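Forum > Home & Shop Builds > Grippers and End Effectors
Tagged: handheld gripper, parallel jaw, dishes

Handheld gripper for table clearing, pads or frame first?
11 replies | 300 views

menville_gert
October 14, 2018
I've been working on a handheld gripper at home for the Mabuza table clearing build. The plan is to get the hand right first and bolt it to an arm later. Two blue fingers on a black frame, camera looking forward over the top. I squeeze a trigger and the fingers close. Opening is a return spring.

Bowls are fine. Mugs are fine if I come in from the side away from the handle. Plates are where I'm stuck. The fingers are flat and rectangular, and on a plate lying down they slide up the rim and let go. I've tried this at the bench plenty of times, so I moved to the dining table, where there is a cloth and the dishes are all different.

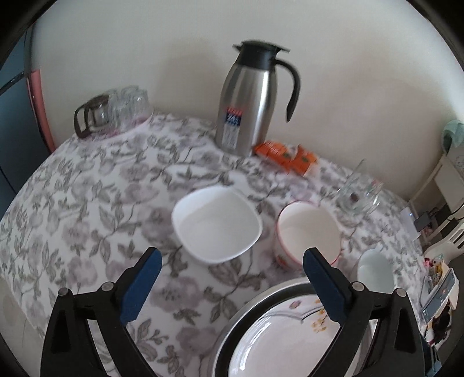 The other problem is the cloth. If I press down far enough to get under a rim, the fingers drag the fabric and everything on it shifts. At the bench I could push as hard as I liked.

Should I change the finger pads or start over on the frame? I have 26 hours of printing in the frame and would like to keep it.

fimness
Keep the frame. Your fingers are too thick at the tip. Taper the last part down to a thin lip on the inside face so it can get under a rim. I did this on mine and flat plates went from almost never to most of the time.

N. Khumalo
I don't agree with the thin lip. It works until you hit something heavy and then the lip bends or snaps. I'd put a soft pad on the inside face and grab the plate by one edge, one finger above and one below. You have to rotate the hand 90 degrees for that, but it's handheld so rotating costs you nothing.

fimness
It costs nothing now. He said it goes on an arm later. Then that rotation has to come from the wrist, and you need clearance over the table for it.

N. Khumalo
Any arm worth bolting it to has a wrist. And you still need clearance your way, the frame arms stick out on both sides. Look how close they are to the plate already.

menville_gert
The frame arms do touch the plate before the fingers are all the way down. I hadn't thought of that as the limit. What pad material, Naledi?

N. Khumalo
Silicone sheet, the soft kind, glued on. Rough up the finger first or it peels.

Tullio DB
Two things.

1. Your plate is sitting in a metal-rimmed dish. For testing I would take it out of there. You are solving two problems at once, and the dish hides the edge you want to grab.

2. The lens bends everything near the border. If you plan to use the video to line up the fingers, calibrate it before you change any hardware. I rebuilt a set of fingers once for an offset that was in the lens.

menville_gert
1. Fair. I'll run it both ways. People do leave plates stacked in other things, so I want that case in there eventually.
2. Not calibrated yet. I have the checkerboard printed and haven't done it.

Lizelle LR
What's the opening width? I have the same style of hand on my Ovedik build and a square bowl only went in across the flats. Corner to corner it was too wide.

menville_gert
I'll measure it tonight. Round bowls go in with room to spare. I haven't tried a square one corner to corner.

fimness
Print one pair with the lip and one pair with pads and swap them. It's two screws a finger on mine. I still say the lip wins on a flat plate.

menville_gert
Doing that. Both sets are in the slicer, 27 percent infill. I'll post numbers in this thread when I have them.

Share (2) | Report thread | Back to top
Contact | Forum rules | All posts belong to their authors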